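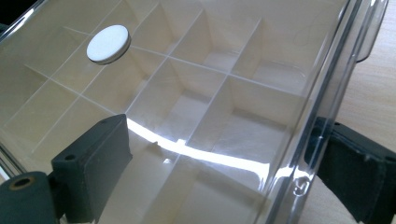
Sorting and Packing Assistant, Small Parts (part-time)

Plenico, Kerker Street workshop

Plenico puts together sorted sets of small parts for repair shops, craft teachers and people who fix things at home. A set is a cream-colored compartment tray filled with felt pads, bumpers, caps, knobs, washers or screws, with a card that says what is in each cell. We are hiring one assistant to fill trays, check them and get the storeroom back into order after the move from our old building.

Hours and pay

The job is 19 hours a week, mornings, starting at 8:30. Hours go up in November, when the schools reorder, and you will be asked whether you want the extra shifts. You can say no. Pay is by the hour, every two weeks, and the first week of training is paid at the full rate. After three months you are eligible for paid time off.

The position is permanent. It is on site only.

What you will do

Most of the day is spent at a table with a tray in front of you and bulk stock to one side. You take a pick sheet, bring the stock you need, and fill the tray cell by cell. The pick sheet gives the part number, the cell and the quantity. A full tray gets its card and its lid and goes to the checking shelf.

When you are not filling trays you will:

Check trays filled by someone else, using the same sheet. Everyone's trays are checked, including the supervisor's.

Clear returned sets. Customers send back trays that are partly used, and these have to be emptied, wiped out and sorted back into stock. Felt pads that have lost their backing are thrown away. Caps and knobs go back if they are clean.

Wash and dry lids and clear containers. Lids scratch easily, so they are stacked with paper between them.

Label shelves. We have 2532 part numbers on the current list, and more than 200 of them still have the old labels from before the move. Getting through these will be a large part of your first two months.

Break down cartons and take them to the baler at the end of the shift.

There is no selling, no phone work and no driving. Deliveries are made by Brevadik, who pick up from our dock once a day, so everything that is going out has to be on the pallet by 12:15.

How the tables are set up

Each sorter has a work table with a pale wood-grain top. We keep the tops clear at the end of every shift, and loose parts left over go into a clear container until somebody finds out where they came from. A single white felt disk on a light table is easy to miss, and so is the same disk at the bottom of a container, so you need to look twice before putting anything away.
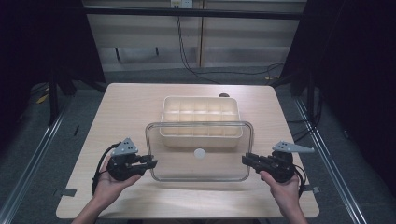
The trays have low internal walls between the cells and they are not fixed down. If you knock one, small parts jump into the next cell and the tray has to be checked again from the start. We ask people to fill from the back row forward, keep sleeves and cords out of the way, and move a tray with both hands. You will be shown this on the first day and given as long as you need to practice.

You may sit or stand. Stools are adjustable. Each table has its own lamp, and there are magnifiers on the shelf by the sink for reading the very small stamped numbers.

What we are looking for

You do not need experience in a warehouse or workshop. People who have done this job well came from school kitchens, a fabric store and a dental lab. You do need to be able to:

Pick up and place small items with your fingers for most of a shift, with breaks.

Read printed numbers up to eight digits and match them without mixing them up.

Lift a carton of up to 30 pounds from the floor to table height. Heavier cartons are moved with the hand truck.

Tell similar colors apart under good light. White, ivory and cream parts are stocked separately. If this is hard for you, say so in your application. We have other work in the storeroom that does not depend on it.

Keep a steady pace. We do not time individual trays, but the pallet leaves when it leaves.

Tell someone when you have made a mistake. A wrong tray found on the checking shelf takes a few minutes to fix. The same tray found by a school takes a week.

It would help if you have used a label printer, or if you know the Mészáros numbering system for furniture hardware. We use it for glides, pads and caps. If you have never heard of it, that is fine. There is a chart on the wall and most of us still look at it.

Clothing and safety

Closed shoes are required in the storeroom and on the dock. Long hair should be tied back. We supply aprons and cotton gloves for handling lids. Please do not wear bracelets or loose watches while filling trays. Food and drinks stay in the break room, apart from water bottles with a screw cap.

Getting here

The workshop entrance is on the Kerker Street side, up the ramp. The front door facing the parking lot belongs to the print shop. There is a bus stop across the street and a covered rack for bicycles next to the dock. The workshop and break room are on one level, and the restroom is accessible. The storeroom has one step, with a portable ramp kept beside it.

How to apply

Send us a short letter, one page at most, with your phone number and the mornings you can work. Tell us about one job, paid or not, where you had to keep a lot of small things in order. A résumé is welcome but you do not have to include one. You can mail the letter or drop it in the Plenico box inside the Kerker Street entrance.

Everyone we are considering will be invited for a one-hour visit. You will see the workshop, meet the people on the morning shift and fill one tray from a pick sheet. The hour is paid whether or not we offer you the job. Bring reading glasses if you use them.

We will read letters as they come in and will take down this notice when the job is filled. If you visited and were not chosen, we will call you. If you would like us to keep your letter for the November shifts, write "November" at the top of the page.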